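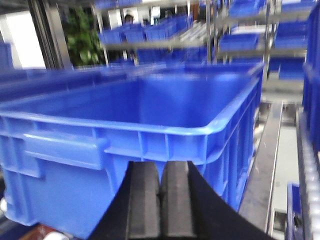
Kimie Minami wrote that the label printer at bench two had done it again, with 433 labels for a single carton, and could somebody please look at the ticket before the paper ran out for good.

Ticket 3120 – Plistov label queue reprints finished jobs
Status: open, again
Site: Gillies returns depot

First report: a job prints, the screen says "done," and a while later the same job comes out a second time. Restarting the printer clears it until lunch. Restarting the print server clears it until somebody walks away from the print server.

Tried so far:
New cable. No change, though it is a very nice cable.
Rolled the driver back to the August build. Labels now print sideways as well as twice. Rolled forward.
Emptied the spool folder by hand. Quiet for 6 hours, then all of it came back. 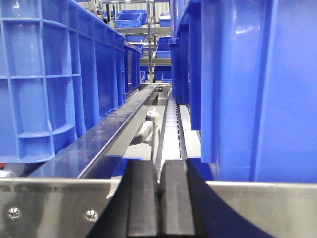 Nafula Mussa
Second-line support, Grukero

I took this over from Itsuki, whose handover note read "good luck." The log shows the server waiting 200 milliseconds for the printer to say it has finished. The printer takes longer than that on wide labels, so the server decides the job was lost and sends it again. Both machines then report success.

I raised the timeout in the Plistov settings page. It went back to 200 on save. Raised it in the config file instead, restarted the service, and sent the wide-label test twice. One label each time.

Kimie, please leave the settings page alone – opening it and pressing Save puts the old value back. I have asked Plistov whether that is on purpose. Their auto-reply arrived twice.

Leaving this open until the next full shift has printed.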